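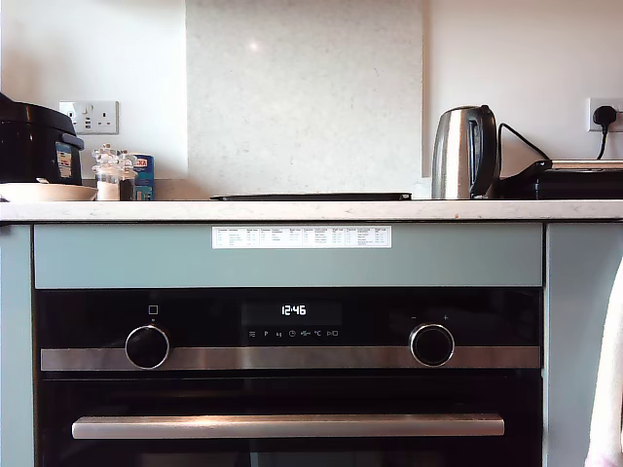

January, Partington kitchen, started before lunch

First proper session with the built-in oven, so this entry is mostly me getting to know it. Anum Gilani has the paper notes from the fitting (Jonen did the cabinets and the counter) and I've got the Prorport logger with 2 probes, one fresh set of batteries, and a bag of shortbread dough that I made last night and probably should have made this morning.

Starting with the panel. Two knobs, display in the middle, a row of little white symbols under the time. I know myself, I will forget all of this by next month, so I'm writing it down now. Minus and plus are over the right knob. Over the left one there's just a small square, and I spent longer than I'd like to admit wondering what it wanted from me. The fan one is easy, so is the °C. The P is programs, and I'm leaving those alone until we have a plain baseline. Play/stop is at the right-hand end of the row, and my habit from the old oven is to set everything and walk off without pressing anything, so please, whoever bakes next, check before you start your timer!

The clock agreed with my phone, 12:46 on both when I checked. Good, because I'm using the oven clock for the log times and I don't want to be adding and subtracting minutes later.

The label on the green panel over the door is tiny. There's a whole table on it, columns and all, and I gave up and copied nothing. Anum thinks we should photograph it close up, print it big and put it in the front of this book. Agreed, and let's do that before anybody gets keen and peels it off. I'd love to leave it where it is for now, even if it does nothing for the nice sage green.

Counter

Had a look at what lives up here before I put trays down. The rice cooker stays at the left with the shallow bowl in front of it, then the glass jar with the faceted lid and the blue box next to it. They're all bunched at the socket end. I need a USB port up there for the logger, so I've asked for the jar and the box to move to the shelf on bake days (I'm not fussy about where they go the rest of the week). Rice cooker can stay put, I'll work around it.

The induction cooktop is very flat and very tempting as a place to dump a hot tray. Please don't, use the rack. I'm saying this mostly to myself. The speckled counter hides crumbs brilliantly as well, which I found out with my sleeve.

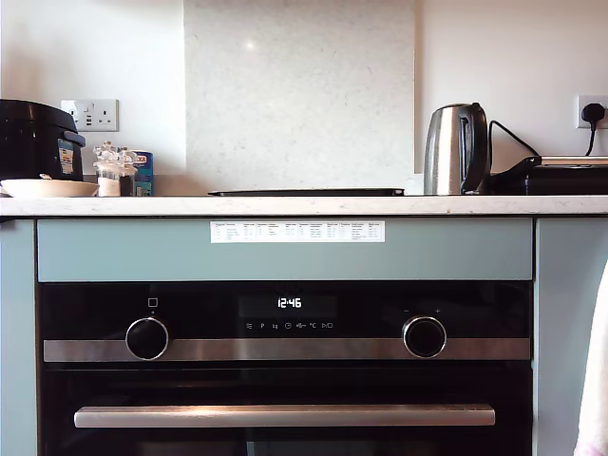
Bake 1, Baltero shortbread

Set to 200, middle shelf, plain heat, no fan. Probe A at the back, probe B near the door. I gave it 28 minutes to settle before the tray went in, which felt like forever, but the two probes were still arguing until then. Back runs hotter. Not a shock, and I've marked the tray corners with pencil on the parchment so we can tell which cookies sat where.

Back row colored first and the front row came out paler, nice and sandy though. Ate a front one. Ate a back one too, for fairness. The dough had been in the fridge too long and cracked when I sliced it, so don't read anything into the ragged edges.

Logger file is saved as Baltero first bake. It stopped writing at 4,000 readings, so the cool-down is missing. Need to stretch the interval in the Prorport settings before the next run.

To do

Repeat with the fan on, same dough recipe, made fresh
Turn the tray halfway and see if the front row catches up
Close-up of the label, printed (Anum)
Ask Jonen what they want us to clean the counter with
Longer USB cable
More butter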